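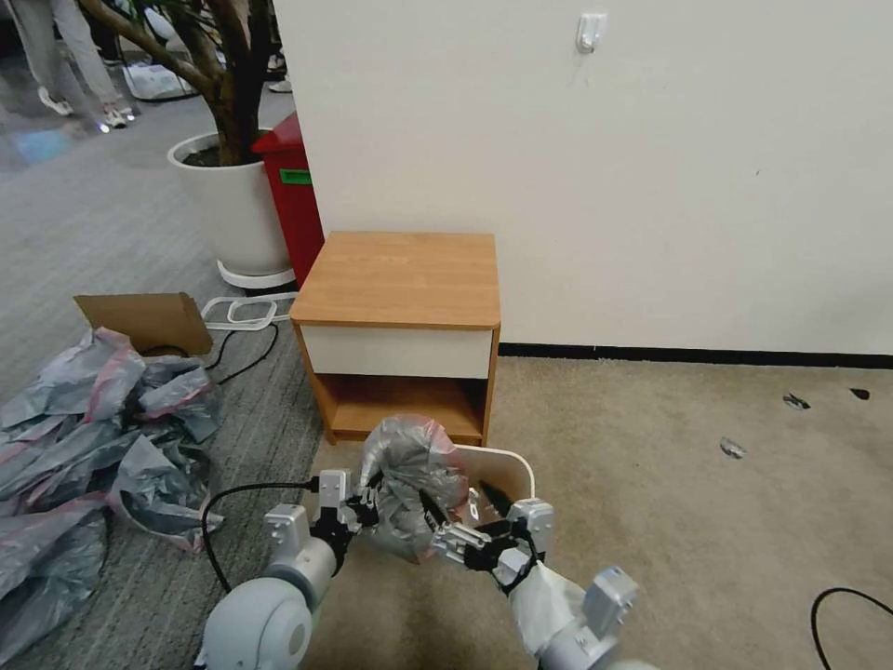
Residents who are leaving furnished accommodation at Skasness are asked to prepare their rooms in the order set out on this page. The procedure applies to all tenancies ending in February and to any room exchange agreed with the housing office. It covers sorting, cleaning, meter readings and the return of keys. Small furniture, such as a wooden bedside cabinet, belongs to the room and must stay in it, while bags, loose covers and personal bedding are to be taken away by the resident. Please read the whole page before you begin, as some steps must be booked in advance.

Before you start

You will need the inventory you signed on moving in, your tenancy number and access to your Vulora account. If you no longer have the inventory, a copy can be downloaded from the Documents page of Vulora. Residents of Udby House hold a paper inventory only and should ask for it at the front desk.

Book your inspection first. Slots are released in the order in which requests arrive, and the last week of the month fills quickly. An inspection cannot be carried out while the room is still occupied by guests.

Step 1. Sort your belongings

Work through one cupboard or drawer at a time and divide the contents into what you will take, what you will give away and what is waste. Items for giving away may be left in the exchange room on the ground floor, provided they are clean and complete. Electrical goods are not accepted there.

Do not leave bags in corridors or on stair landings. These are escape routes, and anything found there will be removed at the resident's expense. The charge is 200 kroner for each collection.

Step 2. Empty and clean the furniture

Take out all drawers and wipe them inside and underneath with a damp cloth. Dry them before putting them back. Wooden surfaces should be cleaned along the grain with mild soap and water; scouring powder and bleach leave marks that cannot be removed. If a surface is already marked, check whether the mark appears on your inventory. If it does, no further action is needed.

Mattresses should be left bare and stood on their side for at least one hour.

Step 3. Clean the floor and walls

Move furniture away from the wall and vacuum behind it – dust in this area is the most common reason for a failed inspection. Carpets should be vacuumed in two directions. Hooks and adhesive strips must be taken down from the walls, but please do not fill or paint any holes. Our own staff will do this with the correct paint.
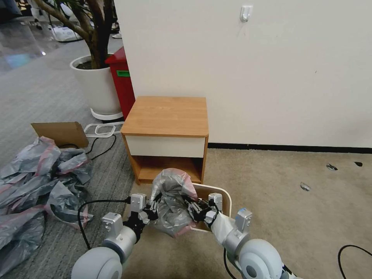 Step 4. Read the meter

The electricity meter is in the hall cupboard. Write down all the figures before the decimal point and enter them in Vulora under My Readings. Residents with an Okabe heating panel should also enter the figure shown on the panel display. Turn the heating down to its lowest setting, but do not switch it off.

Step 5. Hand back your keys

All keys must be returned by noon on the last day of the tenancy. Place them in the envelope provided, write your tenancy number on the front and post it through the slot at the housing office. A missing room key is charged at 600 kroner and a missing post box key at 100 kroner.

After the inspection

The report is normally available in Vulora within five working days. The deposit of 2000 kroner is repaid to the account you have registered, less any charges listed in the report. If you disagree with a charge, reply in writing within 14 days and attach your inventory.

Page last revised Monday, January 1, 2024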